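Ticket 114 – Needle tip off target on Skumier suture rig
Project: Valtholm student robotics, autonomous suturing track
Component: Cirnon planner, left/right arm calibration
Status: Open
Priority: High

Summary
Planned entry point and reached entry point disagree when the driver comes in from the left of the cut. The offset is consistent in direction and measures 2 mm along the incision. It shows up only after a tool change. Judging rules for the January round allow half that.

Steps to reproduce
Home both arms. Load the curved needle in the driver. Run the approach routine and stop before the bite, with the point close to the left edge of the cut and the grasper tip just past the lower end.

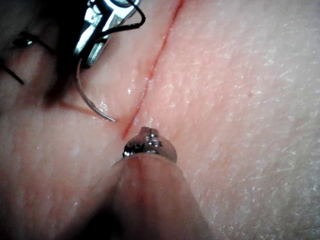 Karaca: Check the tool offset file before touching the planner. We had the same drift last term and it was an old jaw length left in the config. Also confirm that the grasper isn't pulling the pad while you measure.

Reply
Offset file checked. Jaw length matches the installed tool. Repeated the measurement with the grasper lifted and got the same error, so pad movement is ruled out for now.

Next test was a full bite with both arms active, driver above the cut and grasper below it to receive the point. Logging was on for joint positions and motor current at both wrists.
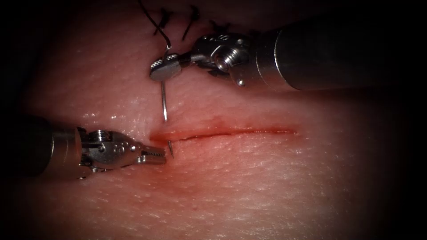 The current trace has no spike at entry, which argues against a slipping cable. Joint positions at the driver wrist lag the command by 20 ms and then settle. The lag is the same in free air. Backlash in the wrist roll is the leading candidate – the tool change routine leaves that joint parked on the wrong side of its dead band.

Workaround
1. After each tool change, roll the driver wrist fully clockwise, then back to zero. Do this clear of the pad.

2. Rerun the approach and hold with the point at the left lip. Compare against the planned point before enabling the bite. 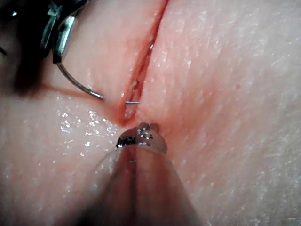 3. If the error is still over 1 mm, stop and recalibrate. Do not correct by hand in the planner.

4. Attach the joint log to this ticket. Trim to 3,000 samples or the upload fails.

Remaining work
Add the wrist roll to the tool change script. Leave this ticket open until the script has been run on both arms.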